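Against the Bed Pile

For as long as I have been reading advice on getting a room in order, the advice has begun on the bed. Empty the shelf onto the bed. Empty the drawer onto the bed. Stand back, look at what you own, and let the shock of it do the rest.

The latest to pass it along is Cevum, a home-organizing course that runs for 12 days and sends a cheerful message every morning. Day one is the bed. I signed up in August and read the whole thing through in one evening, which I suspect breaks the spirit of it. The handbook is 82 pages long. It never once mentions a table.

My complaint is a simple one. A bed is soft, it is usually covered in something you have to wash, and you need it back by night. Those are three poor qualities in a work surface. The method survives because a bed is the biggest flat thing most people have, and because a heap of belongings on clean white bedding looks like progress.

Take the kettle. Everybody who spreads out the contents of a snack shelf sooner or later adds the kettle, since it lived near the snacks and seems to belong to the same problem. So there it stands in the middle of a white duvet, sinking in, with the bedding folded up around its foot. I can't look at an electric kettle on a bed without wanting to lift the lid and check for water. The handbook says to "gather everything from the zone." It doesn't say to empty it first, or to look at the underside for scale.
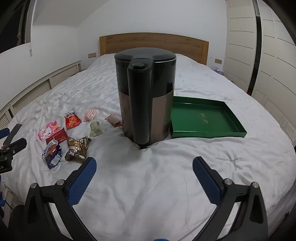 What the pile is supposed to do

The theory goes that seeing it all at once makes you honest. You had no idea there was so much, and now that you do, you will let some of it go.

I don't believe this works on small things. Coats, maybe. If you own 16 coats, a bed will tell you so in a way a closet won't. Snacks are different. Nobody's trouble with a snack drawer comes from failing to grasp its size. The trouble is that each packet needs its own tiny decision, and most of those decisions are dull. Is it still in date? Does anyone like it? Was it a present, and will the person who gave it ask?

Spreading the packets over a duvet doesn't answer any of that. It gives the bright ones an advantage, if anything. A pink packet shaped like a bunny in a polka-dot hood is going to win every time against a crumpled brown bag, whatever the dates on the back say. I'd keep the bunny too. I would just like to admit that I was keeping it for its face.

Then there is the labeling. Plenty of households have snacks with Chinese on one bag, Japanese on the next and Cyrillic on the one after that, and good for them, those are better snacks than mine. But if you can't read the back of a packet, you have to look it up or ask somebody, and that takes a chair and some patience. The bed encourages the opposite. You stand over it, bending at the waist, and after a while your back makes your decisions for you.

The business of the bins

I am also suspicious of how often day one turns into a purchase. Cevum is careful here and recommends nothing by name until day four, when Flokex bins start turning up in the suggestions. They're decent bins. I own a couple. But a pile on a bed produces a mild panic, and a person in a mild panic at six in the evening will pay for anything with a lid. A friend of mine came out of the same exercise with a whole Brulimard drawer unit, into which she put exactly what had been in the old drawers.

None of this would have happened at a counter. A counter is small, so you take out a handful, deal with it and wipe the spot down. When you get bored, you stop, and what you've left undone is still in the cupboard where it was. Stop halfway through a bed and you have foil packets, a bag of something crunchy and a kettle between you and your pillow. I know what I do at that point. I sweep the lot into a tote bag, and the tote bag goes behind the wardrobe until spring. 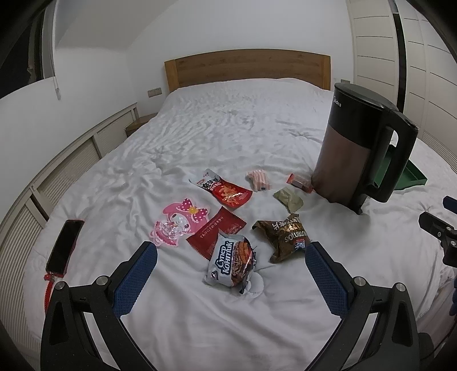 Maureen Bunting read a draft of this and told me I was being unfair to beds. In her view the deadline is the whole point: she has never finished a job on the kitchen counter in her life, and she has never failed to finish one on the bed, because she likes her sleep. She puts an old sheet down first. She also said that a kitchen counter big enough to sort on is a luxury, and that I should try it in one room before telling other people to use their tables.

I'll give her the sheet, and I'll give her the one room. I lived in one for years and I did sort things on the bed, mostly badly. What I won't give her is the deadline. A decision made at eleven at night because you want to lie down is a poor decision, and it's how perfectly good noodles end up in the trash while a candy no one will ever eat goes back on the shelf.

So my own version, for anyone who wants it. Use the floor if there's no table. Bring out one shelf's worth and no more. Leave the kettle where it is, it isn't clutter and you'll want tea.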